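Clilanport Bench Rules for Two-Arm Cells
Wall chart and pocket booklet, second printing

Every shop with a two-arm cell has rules for it. Most of them live in Mervyn Kershaw's head, and Mervyn is on vacation. Our chart puts them on the wall, in type you can read from the far side of the guard rail.

The text was written by Meenakshi Arumugam and Wellington Godoy, who between them have argued about cable dressing for longer than is healthy. It covers shared reach, handovers between grippers, camera brackets, hose and sleeve slack, and items with cords, a subject that got its own panel after the first printing gave it one line and we heard about it.

From the cords panel:
Wrap the cord before the item goes on the table.
Plugs stay in view and out of the other arm's path.
One arm holds, the other waits its turn.
Spare items lie flat, clear of both bases.
Tools go home before the arms wake up. Yes, yours too.

The chart does not replace your risk assessment or the manual that came with the arms. It is a piece of laminated card – a good one, but it will not stop a robot.

What you get
Wall chart, laminated, with 2 hanging eyelets
Pocket booklet, 216 pages, larger pockets advised
5 blank sign-off sheets

Stock code: Salem 700
Languages: English, Korean (translated by Geum-ok Geum)
Revised: 27 January 2026
Ships from Premusberg. Next printing in March, with whatever you write in to complain about.

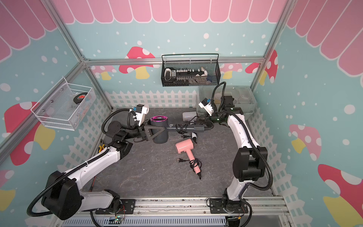
Corded items on a two-arm bench: gray hair dryer in the left gripper, pink and white ones on the table.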